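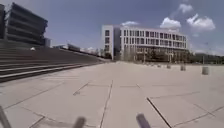

# pireseo-outdoor-eval

Data card and notes for our evaluation of the Vokon navigation kit, outdoor runs. Kit rented from Fillico under their standard trial terms. We paid full price and they did not see this card before it went up.

Last edited 24 November 2019.

## What we were testing

The Vokon kit is sold as a bolt-on package for small wheeled robots: one wide-angle camera, a compute box, mounting hardware and a license for the mapping software. The sales sheet says it handles "any paved outdoor space" with no survey and no beacons. We doubted that going in. A big open plaza gives a camera very little nearby to hold on to, and repeated paving looks the same wherever you stand.

So that is where we ran it.

## Contents

- `runs/` 31 runs, one folder each
- `frames/` 1,764 still frames pulled from the runs, JPEG
- `poses/` the kit's own position estimates, CSV
- `tape/` our hand-measured positions, CSV
- `notes.txt` typed up from the field notebook, typos included

Not every frame has a tape measurement. 945 do. If a frame is missing from `tape/`, don't interpolate it and then call it ground truth. The kit's own export tool does this by default and we think it flatters the results.

## Conditions

Dry days in June, daylight only. No rain, no night, no snow. Anything you read here about "outdoor performance" should be taken with that in mind, and the same goes for the sales sheet, which doesn't say when its own numbers were collected.

## What we found

Straight runs toward buildings and trees were fine. Better than we expected, to be fair to Vokon.

Turning on the spot in open paving was poor. The estimate slipped by whole slabs and the software went on reporting high confidence while it did. We would have put up with the slip if the confidence value had dropped. It never did in any run we checked by hand.

Steps are a separate problem. The obstacle layer marked rising steps reliably. We did not test it from the top of a flight looking down, and we would not do so without a person holding the stop button. The manual has one sentence on this and it tells you to "use judgment."

Restarting the software mid-run lost the map in 3 runs. Fillico support told us this was fixed in a later build. We asked for that build and got a link to the one we already had.

## Known problems with this data

- Lens distortion has not been removed. The calibration file that came with the kit made straight edges worse, so we left it out.
- Clock drift between the kit and our logger. Corrected by hand, see `notes.txt`.
- One site only. Please don't train on this and claim it generalizes.

## Should you buy it

Rent it first, on your own site. We sent ours back.

## License

Free for research use. Keep this card with the data.

Related items

Aguirre wheel encoder logs
Pireseo indoor corridor set
Fillico rental terms, our annotated copy
Vokon export tool: turning off interpolation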